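Inicio | Archivo | Proyectos | Contacto

Este sitio utiliza cookies propias para recordar tus preferencias. Aceptar | Configurar

El fallo del cable en Tremness

2026-04-02

La célula de dos brazos a la que llamamos Tremness lleva desde noviembre recogiendo bloques de letras de una mesa. La tarea es sencilla: coger un bloque, levantarlo, llevarlo hacia el otro brazo. El programa lo escribí yo y la parte mecánica viene casi entera de un kit de Fusumard que compramos de segunda mano.

El fallo apareció pasados los 2,000 ciclos. El brazo derecho se quedaba quieto a mitad de recorrido, con la pinza cerrada, y a los 4 segundos perdía el par. Cuando un brazo pierde el par se cae por su propio peso, y si hay una mano debajo, se la lleva. No hubo heridos. Tuve la mano en la mesa dos de las veces, recolocando bloques con el sistema activo, y eso es culpa mía.

Al principio sospeché del agarre. Los bloques son lisos y pensé que la pinza apretaba de más hasta saltar por sobrecorriente. 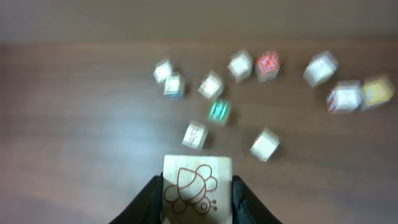 ¿Por qué se cae el brazo en lugar de quedarse bloqueado? Porque estos servos no llevan freno: cuando el controlador pierde la comunicación corta el par, y lo único que sostiene el brazo es la fricción de los reductores.

Revisé el registro y la corriente de la pinza era normal en todas las paradas. Lo que se repetía era la posición: el fallo llegaba siempre con el brazo estirado y la muñeca girada hacia dentro. En esa postura el cable del bus queda tirante y el conector de la muñeca trabaja de lado. Moviéndolo con el dedo, con la pinza abierta y el brazo apoyado, reproduje el corte 11 veces seguidas.

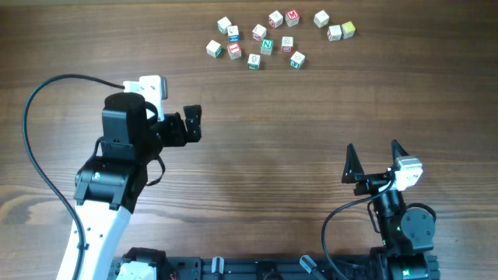 Los dos brazos de Tremness y los bloques sobre la mesa.

Cambié el conector por uno nuevo y dejé más holgura en el tramo de la muñeca. El primer intento salió mal, porque la holgura sobrante se enganchaba en el codo al replegar. Lo corregí con una brida a media altura del eslabón. Strachan, el supervisor que corre en el ordenador de al lado, tampoco ayudaba: reintentaba la conexión sin avisar y devolvía el par de golpe, con el brazo ya caído. Un brazo que arranca solo desde una posición que no espera es peor que uno que se cae.

Ahora, si se pierde el bus, Strachan para los dos brazos y exige un rearme manual. También he limitado la velocidad cuando las pinzas se acercan entre sí.

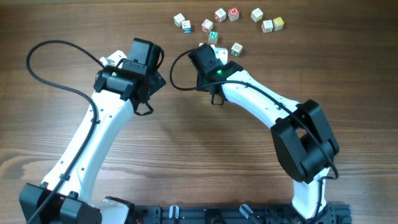

Con ese límite el ciclo tarda más, y me parece bien. Lo que no he resuelto es la caída en sí. En Pirbridge venden un muelle de compensación para el hombro, pero los agujeros no coinciden con los de nuestra base y habría que mecanizar una pletina. Mientras tanto la norma es que para tocar los bloques se corta antes la alimentación — con el interruptor, no desde el programa — y los brazos se dejan apoyados.

Queda pendiente revisar el conector del brazo izquierdo, que tiene las mismas horas y todavía no ha dado ningún aviso.

2 comentarios | 11 veces compartido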